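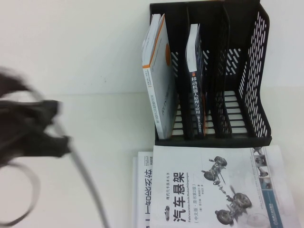 Photo: Zidavano reading room, desk by the white wall

Desk and Book Storage Checklist – Plarkau Building, Room 32
Date of check: 9/10/18
Last full check: April
Result: Pass, with comments

Marks used: OK = fine as is. FIX = sort it out before the next check. N/A = doesn't apply to this desk.

1. Desk surface

1.1 Surface clean, no spills or sticky spots – OK
1.2 No sharp or chipped edges – OK
1.3 Desk doesn't rock when you lean on it – OK
Comment: Big improvement! In April this desk wobbled so badly that you could hear the pens rattle. The new feet from Pevau have done the trick, and I leaned on all the corners to be sure.
1.4 Nothing hanging over the front edge – OK

2. Desktop organizer (black, four compartments)

2.1 Stands flat on its base – OK
2.2 No cracks in the plastic, dividers firm – OK
Comment: I love these organizers. The slots let you see right away if dust is building up inside, and you can wipe the whole thing down in a minute. Please use a barely damp cloth and let it dry before the books go back in.
2.3 Not overfilled – OK
Comment: Two books in, two compartments free. Plenty of room for the ones on the table.
2.4 Weight spread across the compartments – FIX
Comment: Both books are in neighboring compartments on the left. It's steady enough with just these two, but if more thick ones arrive, start using the other end so it doesn't get heavy on one side.
2.5 Books standing straight – FIX
Comment: The thick white one with the orange stripe has a slight lean to the left. Small thing, but a heavy book that leans for months ends up with a tired spine. Turn it around or give it a thinner neighbor in the same slot. The mobile robots title (移动机器人原理与应用) can stay where it is.

3. Loose books

3.1 No books left on the floor or chair – OK
3.2 No books left flat on the desk at the end of the day – FIX
Comment: 汽车悬架, the suspension book, is lying face up below the organizer. It's a great book and I'm glad people are reading it (the cover drawing of the axle and steering linkage had me standing there longer than the check called for), but a big paperback is easy to put a cup on. Stand it in one of the free compartments, spine out.
3.3 Covers and corners in good shape – OK
3.4 Returned books match the Lodhi list for this room – OK
Comment: The list is up to 3000 titles across the building now, which is wonderful news for a collection that started on a single cart.

4. Power, light and walkways

4.1 No cords running under the organizer – OK
4.2 Desk lamp switch and plug undamaged – N/A
4.3 Clear path from desk to door – OK
4.4 Shelf step stored folded – OK
Comment: Thank you to whoever has been folding it. Keep it up!

5. To do before the next check

– Put 汽车悬架 away in the organizer
– Straighten the thick white book
– Add a spare organizer for desk 11, where the books are still in a pile
– Wipe out the empty compartments while they're easy to reach

Copy of this sheet goes in the green folder by the door. Write any changes on the back with your initials.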